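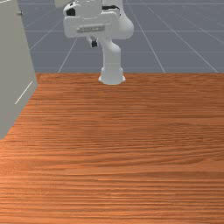 Getting a long-stay permit renewed in Alta used to eat a whole morning, and I say that as someone who has done it five years running. You took a paper number, you found a patch of wall to lean on, and you hoped the photocopier was in a good mood. So I went back this March ready to grumble, with a thermos and a fat paperback, and was out before I'd finished the first chapter! The counter that greets you now is a broad wooden one, and it's as clear as the tabletop the white robot arm stands on, without a stapler or a stray form anywhere on it. All the paper has moved to the back room, and what a difference that makes to the mood out front.

The man behind the change is Howard Greenwood, who runs the foreign residents' desk and has the cheerful energy of a good camp counselor. He started by reading every form his office handed out. One asked for your address in four separate places. Another wanted the name of your ship.

"We had people who flew in, lived here for years, and were still writing 'none' under ship," he told me, laughing. "I kept one for my wall."

The new form is two pages long, front and back, and you can fill it in at home. Bring your passport, your lease and one photo. If you rent by the month, a letter from your landlord will do in place of the lease, and it can be handwritten. The fee is 417 at the desk, cards welcome, and they will give you a receipt without being asked (longtime residents will know how thrilling that is).

Out in Mamau, where most of the retired crowd lives, the news traveled fast. The office there opened a weekly desk in the old Cropper building, next to the bakery, and handled 491 renewals in its first season. Across both sites the total came to 1,382. I sat in for an afternoon and watched a couple go from door to stamp while their coffee was still too hot to drink.

There are still rough spots. Families with school-age kids have to file each child separately, and the phone line rings and rings at lunchtime. Student permits are handled at the Iltari office across the river, so don't do what I did and bring your nephew along. Greenwood wants to add them next, and he already has the draft form taped up beside the one about the ship.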